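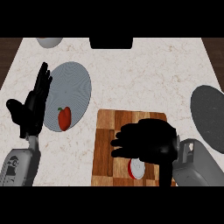 Younes Hajji wrote:
> I followed the Lodcombe list's advice and started my peppers in January under a shop light, 18 cells in one tray. They came up fine but now they are leggy and the bottom leaves are going yellow. Do I pot them up, feed them, or start over? I have seed left for 2 kinds, Kahraman and the little Rernora.

Dear Younes, and everybody else who has been fretting over trays this month,

Please don't start over! Mine look like that nearly every year, and I still end up giving peppers away to the mailman by the end of summer. Leggy usually means the light is too high up. Drop yours until it hangs a hand's width over the leaves, and if you have a little fan, run it on low for part of the day (my mother used to just brush her palm across the tops whenever she walked by, and hers were sturdy as fence posts).

The yellow on the bottom I would guess is hunger, or else wet feet. Lift the tray before you water. If it feels heavy, leave it alone until tomorrow, and I know how hard that is. When you see roots at the drain holes, move them up to a bigger pot and start feeding at half strength. I use the Gendus fish stuff, which smells terrible, so do it on the porch if the weather lets you.

I would sow a few more Kahraman anyway, they ripen early enough that you will still get a good red pepper off them. Rernora takes its sweet time with me, so I'd hang on to the ones you've got.

Oh, and before I forget, I have a bag of clean four-inch pots sitting in the garage. Write me off list if you want them and I'll leave them by the side door.

Warmly,
Your neighbor up the hill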